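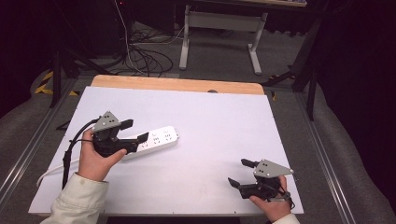 # Skendport firm opens cable and desk setup service for small offices

**Skendport, 29 January 2026** - Fetex, the office fit-out company, is opening bookings for Gazi, a desk and cable setup service for small workplaces. Starts with offices in Skendport and Stallilberg. Home offices to follow in August.

The idea is simple enough. A small business moves in, the desks get put up in an afternoon, and the wiring gets left for later. Later doesn't come. Two years on there's a power strip under every desk, cords running over the carpet, and one black cable that everybody is scared to unplug.

Gazi takes that job on. One visit, one price per desk, everything plugged in and labeled before the crew leaves.

## What's included

- Sorting through loose cables. Matching cords to equipment, bagging and tagging the rest
- Placing one power strip per desk, within reach but off the walkway
- Running cords along desk legs and crossbars where the desk has them
- Labels at both ends of every cord
- A one page plan of the room, printed, left with the office manager

Not included: electrical work inside walls, new outlets, anything to do with the fuse box. Customers who need those will be told so before the visit and should call a licensed electrician first.

## Why now

Fetex ran Gazi as a trial with 16 offices, most of them with fewer than ten desks. Crews tagged 3437 cords and cables over the trial. Of those, 2626 went back into use. The remainder were boxed up and handed to the office to keep or recycle, their choice.

"We thought we'd be spending our time on the desks," said Adeel Usmani, who manages the Gazi service at Fetex. "Mostly we were on the floor. Old printer leads, chargers for phones that left the building years ago, all in one knot. People were a bit embarassed about it. They shouldn't be, every office has that corner."

Usmani said the power strip is where each visit now begins. It goes up on a table first, gets checked over, and only then do the cords go in.

"Do it on a table, in good light, where you can see the sockets. Crawling under there with a flashlight in your teeth is how you end up plugging the heater in next to the heater."

## How a visit works

Two people, usually a morning. Furniture stays where it is unless the customer asks. Computers need to be shut down before the crew arrives, and work should be saved the night before. Offices can stay open in the other rooms.

Cords come out first and get laid flat. Each one is checked for cracked jackets, bent prongs and loose plugs. Damaged ones are set aside and shown to the customer. The crew does not throw anything out without a yes from somebody in the office - this was a rule from the first trial visit on and its staying.

White cords for white desks, black for black, where the customer cares about that. Some do, quite strongly.

Carpeted rooms take a little longer. Cords are lifted off the floor wherever the furniture allows it, so a vacuum can get through. Where a cord has to cross open floor it goes under a flat cover.

## Pricing and booking

Priced per desk, with a minimum of 3 desks per visit. Labels, ties and floor covers are in the price. New power strips are extra and can be picked out ahead of the visit, or the office can supply its own. Quotes are free and can be done from a floor plan or a few phone photos.

Bookings are open now for Skendport. Stallilberg dates will be released as the second crew finishes training. Landlords and shared workspaces with more than one tenant should ask for a seperate quote.

Customers from the trial can book a follow-up visit at the old rate through the end of August.

## About Fetex

Fetex furnishes and sets up small workplaces in Skendport and the surrounding towns. Desks, storage, meeting rooms, and now the cables too.

**Press contact:** Adeel Usmani, Gazi service manager, Fetex, Skendport. Interviews by phone or at the Skendport workshop, mornings preferred.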